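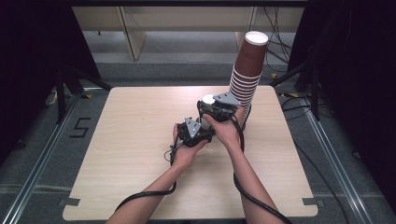 The stack of brown paper cups, on the square table.

Paper cups should stay stacked. Right way up, one inside the other, out where a person can reach them. I have held this view for years and lately I've had to defend it, so I'm writing it down before the next meeting, and I have 20 minutes before I need to get the car.

The occasion is a proposal at our hall in Vovudport to get rid of the cups on the table and put in a tube. You have seen the tube. Long plastic thing screwed to the wall, cups go in the top, you pull one out the bottom. Mavis Kasprzak wants one by the coffee urn and has sent around a page about it. Her page is fair and well written and wrong.

Her points, quickly. A stack leans. A stack can fall. People put their fingers on the rims. The stack takes up table. And it looks, her word, temporary.

OK. Leaning first.

Yes it leans. A stack of nested cups always leans a little once it gets some height. Paper cups are rolled and glued, there's a seam up one side, and every seam is a hair thicker than the rest of the wall. Stack them with the seams all lined up and the little bit of extra adds up on one side and over she goes. Turn each cup a bit as you nest it and the lean mostly goes away. I was taught this at 9 years old by my aunt at a church supper and have never seen it printed anywhere. It takes no time. You could teach it to the whole hall during one coffee.

But I'd go further and say the lean is fine. Look at the cups in the picture. A dozen of them, white rims one over another, stripes brown and white most of the way up, a bit of a slant, and they are standing there. A stack like that tells you how many are left without anyone having to check. Stripes. You glance over from across the room and you know if you need to open another sleeve. Try that with a tube. The one at Grultum, where we hold the February potluck when our furnace is out, is a smoky gray color and you find out it's empty when your hand comes away with nothing and there are people behind you.

Now the fingers on the rims. This is the strongest thing on Mavis's page and I don't want to duck it. With an open stack standing mouth up, the lazy way to take one is to pinch the top rim, and if you're careless your thumb goes inside. I don't love that either. Her answer is hardware. Mine is to take it low. Hold the stack down near the bottom with one hand, take the top cup by its wall with the other, give it a quarter turn, lift. The top cup has the most wall showing, the whole brown side of it, that's where you're meant to hold it. Nobody's thumb goes anywhere.

And two hands, please. Most of the trouble people have with cup stacks is one-handed trouble. They've got a plate in the other hand or a phone, they yank, the top two come together, stuck, they shake them, the stack goes. Then it's the stack's fault. Put the plate down.

What about upside down, somebody always says. Ezekiel Kowalczyk says it every time, he is a big upside down man. Keeps the dust out, he says, and he's right about dust. If cups are sitting out all week, turn them over or put them away. But for a couple of hours on a morning when they're being used? Upside down, the thing people grab is the base, and to get one free you have to squeeze, and a squeezed paper cup never sits quite round again. The lid won't seat. Coffee down the cuff. Also an upside down stack stands on a rim and a rim on a crumbly tablecloth is not steadier than a base, whatever Ezekiel says. I've asked him to show me. He has not shown me.

Table space. A stack of cups takes up the space of one cup. That is the entire idea of a nesting cup! Somebody worked hard on that taper. You get the whole dozen on a spot the size of a coaster and Mavis wants to free up the coaster.

I'll give her this much, where you put the coaster matters. Near the back of the table is right. Up front the sleeves catch it, and the little kids, and whoever's purse. At the back you have to reach for it, so you slow down a bit. On a small square table like the one in the picture the back isn't far anyway. Bare wood is good too. I know the tablecloths were donated and I know what they mean to people but a cloth gets tugged, and a cloth getting tugged is what took down the cups at the spring sale, which keeps getting brought up as if the cups had jumped.

Cost. The tube on her page is the Druris one, and then you need two, one for each size, and then somebody drills into the wall we just had painted. And the tubes are fussy about rims. I sat on the kitchen crew at Baptiste for 2 winters and we had a dispenser there that would take only the one cup, and when the store ran out of that cup we had a dispenser on the wall and a stack on the table. Every week. The stack worked with anything you handed it, as long as you didnt mix sizes.

Do not mix sizes, by the way. Do not mix brands either if you can help it. Different taper, they jam, you get a gap halfway up, and that gap is where it'll buckle.

We went through 477 cups last year, by the sleeve count on the pantry door. That isn't a stadium. That's a few people on a few mornings having coffee, and they can manage to lift a cup off a pile.

Which brings me to "temporary." I've been turning that one over. I think what she means is that a stack of paper cups looks like somebody just set it down, and a thing on a wall looks like it was planned. Fine. But I like that somebody just set it down. It means a person was in there before you, opened the sleeve, squared it up, gave the seams their turn, and went to see about the milk. When I was new in town and knew not one soul, I was asked to "do the cups." It was the first thing anybody asked me to do. I stood at the table and nested cups for ten minutes so I'd have somewhere to put my eyes and by the time I was done I had been talked to by four people. You cannot ask a shy person to do the tube. The tube's done, it's on the wall.

Small job, I know. I'd argue we are short on small jobs. Every time we fix one of them with a bracket and some screws there's one less thing to hand to the next person who comes in and stands by the coats.

Same goes for the height question, which I'm told will come up seperately. How tall is too tall. My answer is that when the top one is over the chin of the shortest adult using it, start a second stack. Leave the rest in the sleeve. People like building it high, I like building it high, there's a pleasure in getting one more on and taking your hand away slowly. But it's for drinking out of. Two short ones beat a tall one on a busy morning and you get two lines at the urn.

And if it does go over, well, it's paper. Pick them up. The ones that hit the floor go to the kids' room for paint water, they never have enough. I've heard the word "hazard" used and I would ask that we save that for the back step, which is a hazard, and which has been on the list longer than the cups have.

So I'm voting no on the tube. If it passes I'll use it, I'm not going to be a baby about it, but I'm going to keep a sleeve in the cabinet under the sink, left side, behind the filters, and when it runs empty you'll know where to look.

Have to run. Mavis has the sign up sheet for who's speaking, put your name on it either way.

2/19/18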